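Unit 4 handout: Where the heat goes
Intro to Everyday Thermal Stuff, Ameston evening program

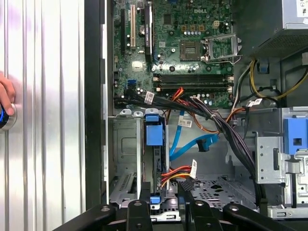
Last time I promised we'd get through conduction, convection and radiation in one sitting, and we didn't, so these notes pick up in the middle of conduction. If you missed it, the short version: heat moves from the warm side to the cool side, and how fast it goes depends on the stuff in between, how thick that stuff is, how much area you've got, and how big the temperature difference is. Four things. You'll use them all summer.

Conduction, continued

Somebody asked why a metal railing feels colder than a wooden bench when they've both been outside all night. They're at the same temperature! Your hand is the warm thing, and the metal pulls heat out of it faster. I like this one a lot (I bring it up at dinner parties, which may be why I get asked to so few) and it will be on the quiz in some form.

The number for "how easily does heat go through this" is the thermal conductivity, k. Aluminum is up in the 200 range, in watts per meter per kelvin. Still air is something like 0.026. That gap is huge, and it explains puffy jackets, double windows and fiberglass. All of those are ways of holding air still so it can't carry heat off by moving.

Where two solid surfaces touch, they don't touch as well as you'd think. Up close, even a nicely machined face is hills and valleys, and the valleys are full of air. So you squeeze something in there, a paste or a soft pad, to push the air out. The paste isn't a great conductor compared with metal, but it only has to beat air. Use a thin layer. More paste is worse once the gaps are full, because now you've just added thickness.

Convection

Once the heat gets to a surface it has to leave, and most of the time that means moving air or water. Two kinds:

Natural convection: warm air is lighter, it rises, cooler air slides in underneath. Radiators at home do this all winter with no help from anybody.

Forced convection: you put a fan or a pump on it. Blowing on soup counts – although there you also get evaporation helping out, so it's a bit of a cheat.

The equation is q = h A (Ts - Tair). The h is where all the trouble lives. It depends on air speed, shape, which way up the thing is, and so on, and you mostly look it up or measure it. For still room air I'd start with 5 to 10 and see if the answer looks silly.

You can't do much about Tair, and h costs you noise and power, so people go after A. That's what fins are for. Same trick as an elephant's ears.

Worked problem

A flat plate gives off 18 watts. Room air is 292 K (call it 19 C). The plate has 0.1 square meters facing the air and h is 10. Ignore radiation for now. How warm does the plate get?

18 = 10 x 0.1 x (Ts - 292)
Ts - 292 = 18
Ts = 310 K, or close to body temperature.

Now cut the area in half. The difference doubles to 36, so you're at 328 K, and that's hot enough that you'd take your hand away. Try it with double the area on your own and bring me the number.

Radiation

We'll do this properly next time. For now, everything gives off some radiation, hotter things give off a lot more (fourth power of the absolute temperature, so please, please use kelvin), and shiny metal is bad at it. If you paint a shiny radiator almost any ordinary color it radiates better. Silver paint with metal flakes in it is the exception.

For next time

Read the chapter on surfaces, skip the boxed bit on view factors. Do problems 2, 3 and 7. On number 7 the book's answer leaves out the back of the plate, so if yours comes out lower than theirs you may well be right and the book isn't.

Bring a mug with a lid. We're going to cool some water down from 95 C, once with the lid on and once with it off, and plot both curves. I'll have the thermometers.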